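# Workshop tips: keeping a build machine healthy

Notes for anyone compiling mobile games on an older desktop at the end of a workbench. Last revised 2023-03-01.

**Move the build cache first.** Gradle's cache and the emulator images belong on the fastest drive in the machine. Our Drerkora project went from 100 seconds for a clean build to 73 after the cache left the spinning disk. Source files can stay where they are; they are small and read once.

**Cap the heap.** Set the maximum heap in `gradle.properties` and leave it alone. A value too close to installed memory makes the system swap as soon as an emulator starts. On a machine with 16 GB, 4 GB for the build is enough.

**Clear old emulator snapshots.** Each one stores a full copy of device memory. We removed 28 of them in September and recovered over half the drive. Turn off "save quick-boot state" for any virtual device used only in automated tests.

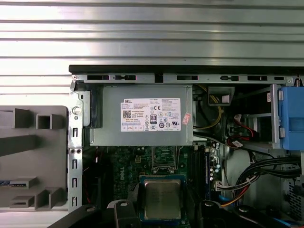 Unexplained restarts during a texture bake are often a power problem, and the log will show nothing useful. Before adding a graphics card, add up the draw of the card, the processor and the drives, then compare the total with the rating of the supply. On a Dell desktop the specification text is on the white label on the face of the power supply, so the side panel has to come off. Read the per-rail limits as well as the total. The 80 PLUS badge on the same label refers to efficiency and says nothing about headroom. Shut down and unplug the cord before reaching into the case, and do not open the supply itself.

**Dust.** Hold the fan blades still while using compressed air. Short bursts, can upright. Every 5 months is adequate in a carpeted room; a shop with a sander in it needs more.

**Label the test phones.** Write the OS version on a strip of masking tape across the back. Charge them from a powered hub — front-panel ports often drop the debug connection under load. If a device shows as unauthorized, revoke USB debugging permissions on the phone and plug it in again.

**Keep the signing key off the build machine.** Our Kendgate keystore is on two encrypted drives stored in separate buildings. Copy it over for a release, sign, delete the copy. The password goes in the password manager, never in the build script.

**Pin versions.** Record the SDK, build tools and JDK versions in the repository readme. Upgrade one at a time and run a release build after each.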